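Guides > Moving and Posting > Boxes

How to pack a parcel that survives the post

8/19/26, by the Clilleck Parcels desk

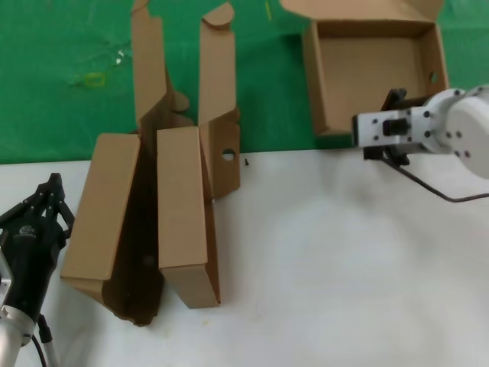 Most people pack a parcel as if they were going to carry it to the other end themselves, holding it level and saying excuse me. It will in fact be dropped, stacked under something heavy and slid along a floor. Pack for that and you'll have a dull time of it, and so will whoever opens it, and dullness is the aim.

What follows is for ordinary things going an ordinary distance: a teapot to an aunt, books to a buyer, the jumper you swore you'd return in April. Paintings, pianos and anything alive need a different page.

1. Pick the box

Leave a gap of 4 cm between the thing and the wall of the box on every side, top and bottom included. Less and the thing takes the knocks itself. Much more and you'll be filling the space with half a newsagent's.

Used boxes are fine if the corners are still corners. Press one with your thumb. If it gives and stays given, put it in the recycling and stop being sentimental about it. Boxes that have been in a damp garage are finished, however good they look, and the same goes for the one the cat has claimed.

If you are using a flat box with tabs, fold it once dry, with no tape and nothing inside, before you do it properly. Tabs go into slots from the outside in nearly every case. When one won't go, the usual fault is a panel two folds back that you were sure about at the time. Don't force it. Card that has been bent the wrong way remembers.

2. Tape the bottom

Run one strip down the middle seam and let it go a hand's width up each side. Then put a strip across each end, so that the whole lot looks like a capital H. One strip alone will hold beautifully until somebody picks the box up.

Use parcel tape. Sticky tape from the desk drawer is for birthday cards, and masking tape is for people who enjoy suspense. We use the brown Flitex rolls in the shop, mainly on the grounds that you can find the end again.

3. Wrap the thing

Wrap each piece by itself. Two mugs in one sheet of paper are two mugs having a fight. Stuff hollow things before you wrap them, and take lids off and wrap them as if they were strangers to the pot.

Plates travel on their edges, like records. Books want a plastic bag first in case of rain, then card over the corners. Clothes need very little, though a zip facing outwards will find a way through a thin bag somewhere near Deststead.

Liquids go in a sealed bag, then another sealed bag, then upright. Then ask yourself again whether she really needs the chutney.

4. Fill the gaps

Crumpled newspaper works well if you crumple it hard. Loose, fluffy balls look generous and go flat under the first bit of weight. Put a layer down, set the thing in the middle, fill the sides and then the top until you have to press the flaps a little to close them.

Now pick it up and shake it. I mean properly, with intent. If anything moves, open it up and add more. People hate this step and will go to great lengths to describe a rattle as "just the paper".

5. Weigh it

Bathroom scales are hopeless for anything small. Use the kitchen ones, with a chopping board on top if the box hides the display, and take the board's weight off afterwards. My last parcel came to 855 g before the final layer of paper and tape. The price went up at 1000 g, so I had room to be careful. Weigh before you seal, while you can still have second thoughts about the gift bag.

6. Label it

One address, on the largest flat side, away from the seams. Cover or peel off every old label. A box that has already been to Hayashi Ceramics would, given the choice, like to go back. Put the address on a slip of paper inside as well, in case the outside one comes off.

Writing FRAGILE on all six sides does no harm and may make you feel better.

7. Get a receipt

Ask for proof of posting and keep it until the thing has arrived and been admired. Take a picture of the contents before you close the lid too, as any claim form will want one. Our counter in Clilleck can look over a parcel before you seal it; ring extension 2121 and bring your own newspaper.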